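Picking bench: equipment planning gallery

Posted 25/05/2022 by Arne Albers

We are working out what to buy for the second picking bench at Prakwood, and several people have asked to see what the money would go on. This page collects the setups and the notes that go with them. The budget round closes in September, so comments are welcome before then.

The first bench was bought in one go from Kröger, as a package. It came with an arm, a controller, a table and a service contract, and we have used all of it except the table, which was too low. For the second bench we want to buy the parts separately. Sosura have quoted for the arm and Kemik for the gripper and spare fingers. Neither quote covers test objects, baskets or lighting, and those lines were missing from our last plan as well.

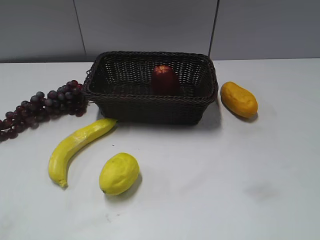 Fruit and basket layout, with the apple in the basket and the rest on the table around it.

Artificial fruit is cheap, and one set lasts us a long time. We have put down 200 euros for fruit and baskets together, which allows for replacements when the softer pieces get marked by the fingers. Real fruit was tried on the first bench and costs more over a year, mainly in cleaning.

The open weave basket stays on the list. Fingers can catch in the gaps and on the rim, and we would like to find that out on our own bench before a customer does. A smooth-sided tray will be bought as well so the two can be compared.

Table and wall: plain and pale, the same as now. Please do not order anything glossy. The new table needs to be height adjustable and must take the arm's base plate without extra drilling.

Lighting: 1000 euros set aside. This may come down if the lamps in room 101 can be moved across. Facilities have been asked.

Gripper: Kemik offer two finger lengths. The short ones suit round items such as the lemon and apple. The long ones should do better on the banana and the grapes, but we have only tried them for 7 days on loan. Both sets are in the plan for now.

Still to be priced: floor anchors, cable covers, a second emergency stop and the training day for new operators. Send corrections to Arne.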